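Fudell finger pads, blue face, for hand-held grippers

Sold as a set of four pads, enough for a left and a right gripper
Home build, made in small batches at the Sokumow shared workshop
Page updated 7/18/20

If you have put together a pair of hand-held grippers at home, you will know how much of the job is done by the last little bit at the end of the arms. The linkage can be lovely and smooth, the pivots can be spot on, and a tomato will still spin out sideways if the fingers meet it badly. The Fudell pad is our go at sorting that out, and we are really pleased with how this version has come along!

Each pad is a black fingertip with a textured blue face. The texture is the part we changed most. Our first pads were smooth, and they were fine on boxes and blocks but hopeless on anything with a shine to it. Essam Samir drew the new pattern one evening in December, made a rough pair to try it out, and had them on his own grippers before he went to bed (the rough pair is still in use, by the way).

We do nearly all our trying out on fruit. It's cheap, every piece is a different shape, and it shows you straight away if you are squeezing too hard. Small mandarins are a good place to start – the skin gives a bit and the pads seem to like it. Cherry tomatoes are harder, being small and shiny, and a big apple makes you open the jaws wide and think about your angle.

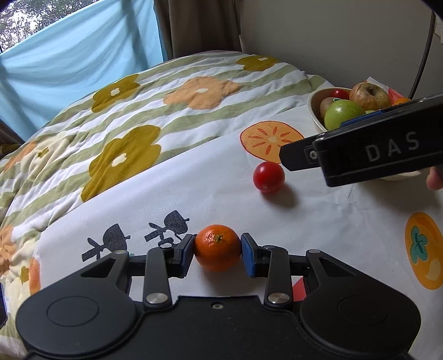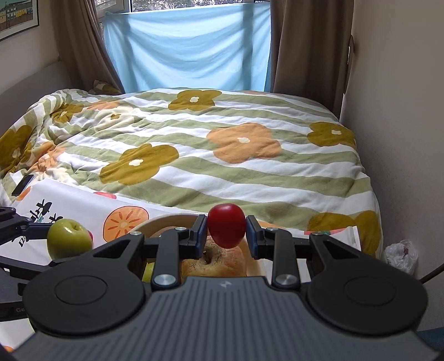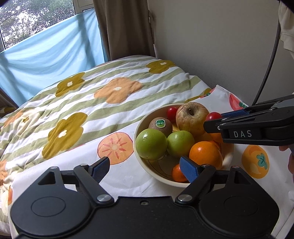
Blue-faced pads on two hand-held grippers, with the fruit bowl and printed cloth.

What you get

Four pads with blue faces
Fixing screws, plus two spares
A paper template for checking the spacing of your arms
A printed sheet of fitting notes by Samah Ouali

Fitting

Allow 45 minutes for a first pair, most of it spent lining things up. Take the old tips off one side at a time and keep the screws in a saucer. Put the new pad on finger tight, close the jaws by hand and look along them from the front. The two faces should meet flat. If they touch at the tip first, slacken off and nudge the pad back a touch, then try again. Nip up the screws a little at a time – the short links will twist if you lean on one side.

When both pads are on, open and close the gripper 10 times with nothing in it, and check the screws again before you pick anything up.

Wear and cleaning

Samah keeps a tally on the workshop door. Her longest-running pair has passed 700 grips, and the texture is still easy to feel with a thumbnail. Fruit juice does build up in the pattern. Warm water and an old toothbrush will shift it, but leave the pads to dry before you use them again. Please keep them away from solvents, as the blue face goes tacky.

Which grippers do they fit?

The pads were drawn for the Heden arm set, and that is the one we can help with properly. People have put them on other builds with a bit of filing. Print the template from your sheet at full size and hold it up to your own arms before ordering. We also do a blank version without the blue face, for anyone wanting to try their own pattern (do send us the results, we love seeing them).

Orders go out from the El Fassi counter, where you can also collect in person. Spare screws can be added to any order.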